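Jorkari room names, readme

Hi! I'm Adelino Garcia and I've been collecting the names people give to rooms in their homes – den, rumpus room, box room, all of it. The list has 1,159 entries so far, one per line, name first and then the region.
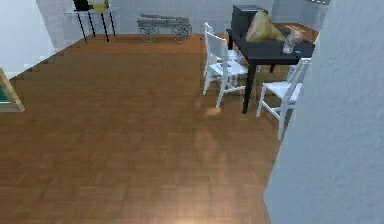
Spelling is left the way people sent it in, so you'll find "parlor" and "parlour" both. I still have 80 replies from December to type up (sorry!). Use the list however you like and send me yours.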